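The Dell on Its Side

Six minutes to closing and Yara still had the side panel off. Dell tower, lying down, guts up. Sekero Repairs, back bench, kettle gone cold.

"You said Monday," said Silviu.

"I said maybe Monday."

His brother's thesis was on there. Sebastian Matei, 600 pages on river mud, no backup. Who does that. She followed the blue cables down to the bay in the corner, hard drive sitting snug in its blue plastic handles.

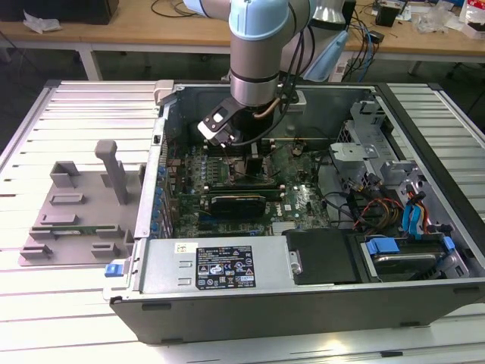

Hard drive, bottom right. All of Sebastian's mud.

So not the drive. She'd tested it twice. Fan spun, lights came on, then nothing. Her neck hurt. Silviu kept breathing through his nose, loud, like their dad used to at the hockey.

She bent over the board again. Black module, white DELL, the socket in its metal frame.
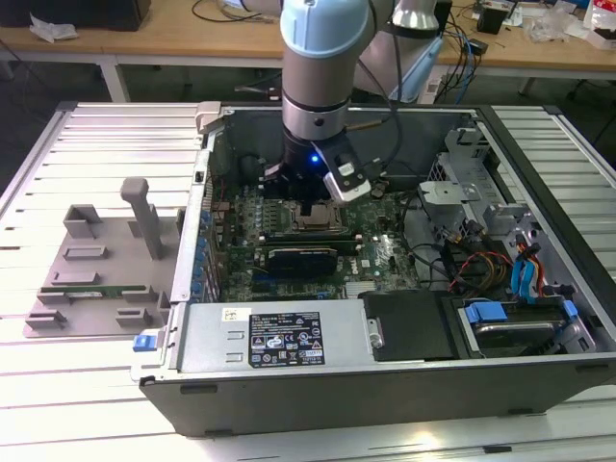

Tuesday, probably

Too late for the bus. Silviu had rung home, gone out, come back with dumplings from Ngau. Eight of them. He ate seven.

"Is it the memory?" he said, mouth full.

"Could be the memory."

"You dont know."

"I know what it isnt." Pulled, reseated, pushed till it clicked. Checked the wires, red, yellow, black, orange, all that colour for one grey box. Started it up. Waited.
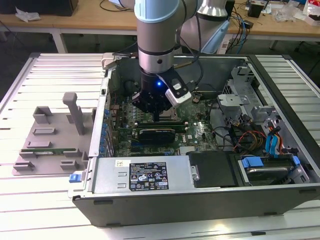
Anastasia Stamatopoulos called down the stairs that some people had work in the morning, and had anyone tried the processor, because her old one at Hetden did the same thing for all of May.

Yara looked at Silviu. Silviu looked at the last dumpling.

"I was getting to that," Yara said.

She wasn't. She'd been scared of it, to be fair. Those little levers, the frame, the pins you can't see till you've bent one.
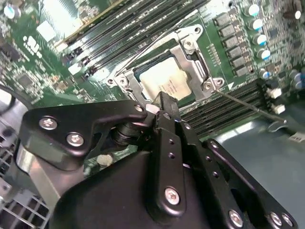 She wiped her hands on her jeans, both sides. Thought about the mud. Thought about teh invoice, which she hadn't written, and wouldn't, not to a Matei.

"Hold the lamp," she said. "And stop breathing like that."

He held the lamp.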